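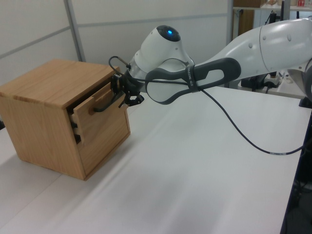
*Drawer task, gripper at the handle, drawer partly open.*

January 3, 2023

I finished the first full comparison for the drawer task over the break. The question was narrow: does a policy trained on a small set of demonstrations do better if the action is expressed relative to the handle instead of the arm base?

Setup. The full Villalobos set has 3,000 demonstrations. I trained on a subset of 625, same episodes for both action frames, same network, same learning rate. The handle pose comes from the Uda tracker, run once before the approach and then held fixed. Evaluation was 7 cabinet placements per policy, none of them in the training data.

Result. The handle-relative policy opened the drawer in 5 of the 7 placements. The base-frame policy managed two. Both of its successes were at placements close to the middle of the training region, so I read that as interpolation and not much else.

The two handle-relative failures look different from each other. In one, the tracker's yaw estimate was off and the fingers closed beside the handle. In the other, the grasp was fine but the pull direction drifted until the drawer bound in the cabinet. A pose update during the pull should fix the second. The first needs a better initial estimate, and I don't have one yet.

Seven placements is a small test and I used one training seed. I wouldn't quote the gap as a number. Next run is three seeds on the same subset, then the full set, to see if the base-frame policy catches up with more data. Configs are in the Wuline repo under `drawer_frames`.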